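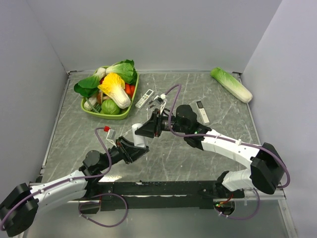 회색 대리석 무늬 상판, 채소가 담긴 연두색 바구니

# 하드월렛 출금 트랜잭션 미확인 상태, RBF 걸어야 하나요

**munjip_77** · 목요일 21:14

Puruteo 지갑에서 거래소 입금 주소로 BTC를 보냈는데 계속 미확인입니다. 조건은 다음과 같습니다.

- 입력 7개, 출력 2개(거래소 주소 + 잔돈)
- 수수료율 2 sat/vB
- 주소 형식은 전부 네이티브 세그윗
- 전송 시 RBF 옵션은 켜져 있었음

탐색기에서는 조회됩니다. 제 Munura 노드 멤풀에도 들어 있습니다. 지갑 화면에 '수수료 올리기' 버튼이 있는데 누르면 서명을 다시 하라고 나옵니다. 기존 트랜잭션이 남은 상태에서 새로 서명하면 이중으로 나가는 것 아닌지 확인하고 싶습니다.

---

**seomyeong_k** · 목요일 21:31

이중으로 안 나갑니다. RBF 대체 트랜잭션은 원본과 같은 입력을 최소 하나 이상 씁니다. 같은 UTXO를 쓰는 두 트랜잭션은 한 체인에서 둘 다 확정될 수 없습니다.

서명 전에 기기 화면에서 두 가지만 보세요. 받는 주소가 원본과 같은지, 늘어난 수수료가 잔돈 출력에서 빠지는지. 일부 지갑은 받는 금액에서 빼는 설정이 기본값입니다.

---

**dahl_node** · 목요일 21:40

RBF보다 그냥 기다리는 쪽을 권합니다. 주말에 수수료율이 내려가면 2 sat/vB도 들어갑니다. 급한 송금이 아니면 수수료를 더 낼 이유가 없습니다.

---

**seomyeong_k** · 목요일 21:52

> 주말에 수수료율이 내려가면

내려간다는 보장이 없습니다. 지난 February에도 같은 말 듣고 기다린 분이 이 게시판에 있었는데 결국 멤풀 만료로 풀렸습니다. Bitcoin Core 기본값이 336시간이고, 만료 시점은 노드마다 다릅니다. 지갑 쪽에서 재전송하면 다시 살아나고요. 상태가 애매한 채로 2주 두는 것보다 지금 대체하는 편이 관리하기 쉽습니다.

---

**dahl_node** · 목요일 22:03

만료되면 자금은 원래 주소에 그대로 있습니다. 손실이 아닙니다. 글쓴이가 급하다고 한 적도 없고요.

---

**Chae-won Wi** · 목요일 22:10

두 분 다 틀린 말은 아닌데 크기 계산이 빠졌습니다. P2WPKH 기준 입력 하나가 약 68 vB, 출력 하나가 약 31 vB, 고정부가 10.5 vB쯤 됩니다. 입력 7개에 출력 2개면 550 vB 정도입니다. 수수료율을 10으로 올려도 총액은 5,500 sat 안팎입니다. 이 금액을 아끼려고 기다릴지는 본인이 판단할 문제입니다.

CPFP는 잔돈 출력이 있으니 가능은 합니다. 다만 자식 트랜잭션이 부모 크기까지 합친 수수료를 부담해야 해서 총비용이 RBF보다 큽니다. RBF가 켜져 있으면 CPFP를 쓸 이유가 거의 없습니다.

---

**munjip_77** · 목요일 22:18

계산 감사합니다. 지갑에 표시된 가상 크기는 551 vB입니다. 거의 맞습니다.

추가 질문입니다. 거래소가 Candano인데 입금 대기 목록에 기존 txid가 이미 떠 있습니다. 대체하면 txid가 바뀌는데 입금 처리에 문제가 없습니까?

---

**seomyeong_k** · 목요일 22:26

txid는 바뀝니다. 거래소는 확정된 트랜잭션의 출력 주소를 보고 잔고에 반영하니 주소만 같으면 됩니다. 기존 항목은 목록에 남거나 사라지는데 표시 문제입니다.

---

**okto_b** · 목요일 22:41

Candano는 예외가 있었습니다. 저는 대체 후 확정까지 됐는데 입금 목록에는 옛날 txid가 '대기'로 남고 새 건이 반영되지 않았습니다. 고객센터에 새 txid를 보내고 60시간 뒤에 처리됐습니다.

---

**seomyeong_k** · 목요일 22:49

확정 횟수 요건을 채운 상태였습니까? 그리고 받는 금액이 원본과 같았는지도 궁금합니다. 금액이 달라지면 수동 심사로 넘어가는 곳이 있습니다.

---

**okto_b** · 목요일 22:55

확정 횟수는 채웠습니다. 금액은 달라졌습니다. 수수료가 받는 금액에서 빠져서 2,225 sat 줄었습니다. 심사 때문이었는지는 답변에 없어서 모릅니다.

---

**dahl_node** · 목요일 23:02

그래서 거래소로 보낼 때는 대체를 권하지 않는 겁니다. 입금 처리 로직은 밖에서 확인할 수 없습니다.

---

**Chae-won Wi** · 목요일 23:09

한 건으로 일반화하기는 어렵습니다. 금액을 유지한 대체와 금액이 바뀐 대체는 구분해야 합니다. 잔돈 출력에서 차감하면 거래소 쪽 출력은 주소와 금액이 모두 동일합니다.

참고로 Dahlgren 데스크톱 앱을 연동해서 쓰는 경우 차감 위치가 고급 설정 안에 숨어 있습니다. 앱에서 바꿨더라도 기기 화면에서 다시 확인해야 합니다.

---

**munjip_77** · 목요일 23:37

잔돈 차감으로 바꾸고 10 sat/vB로 대체했습니다. 기기 화면에서 주소와 금액이 원본과 동일한 것 확인했습니다. 노드 멤풀에서 기존 txid는 빠졌고 새 txid만 조회됩니다.

---

**munjip_77** · 금일 00:20

976번째 줄 로그에 블록 포함 기록이 찍혔습니다. 1확정입니다. Candano 목록에는 두 건이 같이 보이고 기존 건은 아직 '대기'입니다.

---

**okto_b** · 금일 00:28

저도 거기까지는 같았습니다. 새 건이 잔고에 반영되는지 봐야 합니다.

---

**munjip_77** · 금일 01:05

새 건 '완료'로 바뀌었고 잔고 반영됐습니다. 기존 건은 그대로 '대기'로 남아 있습니다.

---

**dahl_node** · 금일 01:11

반영됐으면 됐습니다. 저는 그래도 다음부터는 처음 보낼 때 수수료율을 제대로 잡는 게 맞다고 봅니다. 그리고 입력 7개면 한가할 때 UTXO부터 합쳐 두세요.

---

**seomyeong_k** · 금일 01:19

통합은 주소 간 연결이 노출되니 출처가 다른 코인이면 나눠서 하는 편이 좋습니다. 이건 별도 글로 올려 주세요.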